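Drareron Forum > Learning from demonstration > Cloth and soft objects
Thread: Down-weighting the waiting hand in two-hand gripper demonstrations (result and questions)

Yusri Halim
Hello all. I have read this forum for a long time but it is my first thread, so please tell me if it belongs in another section.

I want to share a result on folding clothes on a bed, and also ask if my explanation for it is the correct one. We collect demonstrations with two handheld grippers, one in each hand, with a camera on each gripper and one more camera on the head. The policy is then trained with Privar and runs on the two-arm setup. The head camera is used for labels only and the policy does not receive it.

The problem we had is easy to describe. When a person folds a garment, the two hands are often not busy at the same time. One hand takes the edge, the other hand stays open somewhere above the bed and waits until the first one is ready. For a person this costs nothing. For the policy it is a bad lesson, because the waiting frames all look nearly the same and there are very many of them. After training, our robot took the first edge correctly and then the second arm stopped in the air and stayed there. Sometimes it moved a little, then stopped again. We called it "the polite arm" in our group.

What we tried:

We recorded 1,000 demonstrations on the same bed, with several garments. For each hand separately, we marked the segments where the gripper is open, moves slowly, and is far from the cloth. The first two conditions come from the gripper data. The third one comes from the head camera, with a simple cloth mask. Then in training, the loss for this hand in these segments is multiplied by a small weight. The other hand keeps its full weight. We do not delete any frame.

Result: 100 trials with the weighted policy, and 74 of them finished the first fold. The same network without weights, also 100 trials with the same garments, finished fewer than half. Most failures of the unweighted policy were stalls. Most failures of the weighted policy were bad grasps, where the second arm came in but closed on nothing or took two layers.

A typical moment of the kind I mean is when the left gripper has the edge of the blue cloth and the right one is open above the sheet, to the side of it:
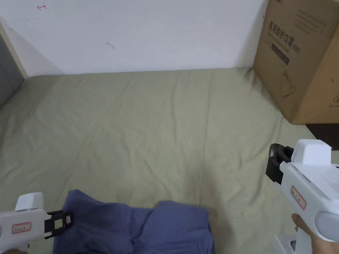 Toshio Ishida
Thank you for giving the failure types. Many posts give only the success number.

My first question is why you did not simply remove the segments. If both hands are recorded on the same clock, I understand that you cannot cut one hand without the other. But you could cut the moments where both hands are waiting. We did this for towels and it already removed a good part of the stalling.

Second question: is your small weight a fixed value, or does it change along the segment? The end of the waiting is important. It contains the decision to start.

Yusri Halim
Toshio, thank you. We did cut the moments where both hands wait, in both policies, so the comparison is with this cutting already done. I should have written it in the first post.

The weight is fixed inside the segment, but the segment ends early. We stop it a short time before the gripper speeds up, so that the start of the motion has full weight. The length of this margin matters a lot. With no margin the second arm was jumpy and came in before the first arm had a stable grasp.

Capucine Poulain
I am going to disagree a little, I hope in a friendly way.

I do not think the waiting frames are a bad lesson. Waiting is part of the skill. The second hand waits because the first hand is not ready, and if you tell the network that these frames are not important, you remove the examples that teach it when not to move. You say yourself that without the margin it came in too early. And with the margin, your remaining failures are bad grasps. Did you check whether they are bad because the second arm still comes too early, while the cloth is moving? Then you have not solved the stall, you have exchanged it for another timing error which looks like a grasp error in your table.

To me the real cause is that your policy has no memory, or too short a memory. From one frame you cannot know if you have waited enough. Give it a longer history and the polite arm should go away without touching the loss.

Yusri Halim
Capucine, this is a fair point and I cannot reject it completely. I went back to the videos of the failed trials this afternoon. In a part of them the cloth is indeed still moving when the second arm closes. In the others the cloth lies still and the gripper just comes down in the wrong place. I have not separated them carefully, so I do not want to give a proportion.

About history: we tried a longer history before we tried the weights. It was worse! The network learned to copy its own last actions, and if the last actions were "stay", it stayed. I know this is a known effect and there are ways to fight it, but our attempt was not successful.

Amirul Osman
Same experience here with longer history. It copied itself into a corner. We tried masking part of the past actions at random and it became acceptable, but we never reached a stable second grasp on thin fabric.

May I ask about the bed? Is the sheet always in the same state, or do you pull it flat before each recording? We had a policy that grasped the bed sheet instead of the garment whenever there was a strong wrinkle.

Yusri Halim
We do not pull it flat. The sheet is wrinkled in the recordings, and we leave it so. The policy grasped the sheet a few times early in the project, mainly near garments of a light color. With the dark blue cloth it is rare.

Toshio Ishida
To come back to the weights. I think Capucine and Yusri may both be correct, for different cameras. What does the waiting hand see? If its camera sees the cloth and the other gripper, then the frame contains a signal for when to start, and the waiting frames have value. If the camera sees only the sheet and the wall, there is no signal in it, and the network can only learn an average waiting time. In that case lower weight is harmless and probably good.

Yusri Halim
This is a very useful way to put the question. I looked at our gripper views with it in mind. When the hand is held back and a little raised, its camera looks over the bed, and the two open fingers take the lower part. Behind them there is a lot of sheet, then the wall and all the things we keep in the room. The cloth can be far out at the side, small, where it gives the network very little. 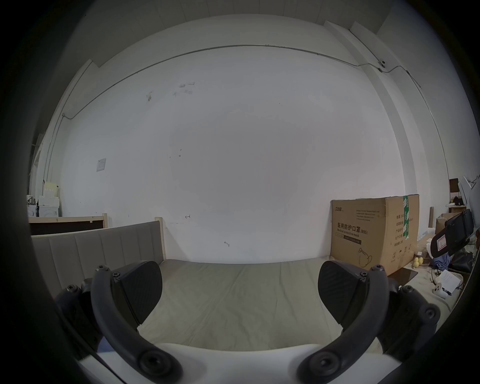 Hidayah Tuhumury
Has anyone considered that the policy may use the background to decide when to start? If the room never changes between recordings, then every fixed object is a landmark, and the position of the waiting hand can be read from it with good precision. People have habits. They hold the idle hand in one place at the beginning of the wait and it drifts to another place before they start. The network could learn the drift of the hand and never look at the cloth.

I would test it by changing the things around the bed and running the same 100 trials again. I suspect that the number goes down for both policies, and more for the unweighted one.

Yusri Halim
We did not test it. The bed stays against the same wall and the big objects are mostly where they were. I agree that it is a weakness. A person who reads only the result could believe that the policy understands the cloth, and I have no proof of this.

Capucine Poulain
Hidayah's test is the one I would like to see first. I would add a second one: hide the image of the waiting hand completely and look at whether the start time changes. If it does not, Toshio is right and there was no signal there.

I still do not like the weights. A head view as policy input would give the second hand what it is missing, and you already record it.

Amirul Osman
It would need a head camera on the robot too, at a similar height. Not every lab can mount one. On our Hartono frame there is simply no place for it that does not see the arms more than the table.

Capucine Poulain
Then mount it badly and train with what you have. I think an ugly view of the cloth is still better than a clean view of the wall.

Toshio Ishida
I am not sure about this. If the robot's head view is very different from the person's head view, you bring in a new gap, and for me that was more painful than the stalling. The good thing about wrist cameras is that the view is the same for the person and for the robot. I would try to make the waiting posture better before adding a camera. Ask the people who record to keep the idle gripper turned toward the cloth.

Yusri Halim
We will try the posture instruction, it is cheap. I worry a little that people become stiff when they have too many rules. In September we gave them a page of rules and the folding became slow and strange, and we had to throw that part away.

My plan now is in this order. First Hidayah's test, with the large objects moved or covered. Then hiding the view of the waiting hand, as Capucine proposed. The posture comes after, since it needs new recordings. For the grasp failures I will separate "cloth still moving" and "wrong place" by hand.

Hidayah Tuhumury
Please also keep one run with the room unchanged on the same day as the moved one. Light through the day changed our numbers more than the objects did, and we noticed it late.

Yusri Halim
Good, I will do it like this. Does somebody have the cloth mask settings from the Kekex scripts for dark fabric? Ours loses the edge of the garment when it lies in the shadow of the hand, and then the "far from the cloth" label is wrong.

Amirul Osman
I have them. Lower the brightness threshold and turn off the smoothing step, it eats the edges. I will send you the file tonight.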